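Travel Writing Workshop
Week 4 handout: Getting Out of the Driveway

Read before class. Bring your draft of the departure section, on paper, double spaced. Yes, on paper.

1. The alarm clock problem

I have now read your first drafts. Most of them open with an alarm clock. Several have a second alarm clock, for the day of the ferry. I understand the appeal. The trip began when you woke up, so the story should too. By that reasoning it could also begin with your birth, and one of you did try this.

The reader has agreed to go somewhere with you. Until you are moving, you are spending their goodwill on toast. Look at your draft and find the first sentence in which something could go wrong. Put a pencil mark next to it. Start there and see what you miss from the pages before it. Usually it's one detail, and it can be slipped in later, when the reader is already in the passenger seat and can't get out.

2. Case study: the Trirkside road

We will work with two accounts of the same drive, Claltidetti to Trirkside by the coast, 313 miles, in April. Both writers were in the same car, an elderly Grodex with a heater that had one setting. They are still friends, as far as I know.

Account A gives the first 72 miles in a single line: "We argued about the window until the sea showed up." Then it slows right down for the closed bridge at Yeo and stays there for three pages.

Account B covers every gas stop. It tells us what was bought at each one and what it cost. It reaches the bridge on page eleven, by which time the writer is tired and so are we, and the bridge gets a paragraph.

Questions of pace are questions of what you skip. B is the more accurate record and I would trust B with my taxes. Still, when I ask former students which one they remember, they all talk about the bridge.

One thing B does better: the woman in the ticket booth. A calls her "friendly." B has her eating a boiled egg with her gloves on and refusing to sell a return ticket, on the grounds that people change their minds. Steal this approach. "Friendly" is what you write when you have forgotten the person.

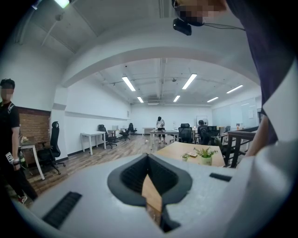

Stamatia Karagiannis
Instructor, Travel Writing Workshop

3. Distance, money and other numbers

Numbers are seasoning. A reader will happily accept 313 miles once. After that they want to know what the miles were like: straight, wet, full of sheep. The same goes for altitude, temperature and the price of diesel.

An exception is the number that hurts. Account A mentions the repair bill in Yeo, 588, with no comment and no currency, on a line by itself. It gets a laugh every year. I have asked the writer whether leaving out the currency was deliberate and was told to mind my own business.

4. Farewells

Keep them short. Your family was there and already knows how it went. If somebody cried, pick one physical thing (a sleeve, a dog that tried to get in the trunk) and drive away. Three adjectives in front of "goodbye" is two too many.

5. The companion

Anyone who shares a car with you for days will become a character, whether they like it or not. Rules of thumb:

Give them at least one moment of being right.

Let them talk. You have been talking for pages.

Don't save every mistake for them. Whoever was holding the map when you missed the turn, there's a fair chance it was you.

Lefteris Makris will visit the second half of class to talk about writing up a trip with someone you no longer travel with. He has asked me to say that questions are welcome and that he won't answer the obvious one.

Exercise (in class, 20 minutes)

Rewrite your departure so that the vehicle is already moving in the first sentence. Trains and boats count. If you traveled on foot, you have my admiration, and the rule still applies. No weather until the second paragraph.

For next week

Cut your opening section to 2 pages. Attach the cut material at the back so I can see it was painful. Read both accounts again, paying attention to where each one stops for lunch, and write a short note on which lunch you would keep.

Late drafts go in the tray outside my office by 4 p.m. The tray marked "Geology" is not mine.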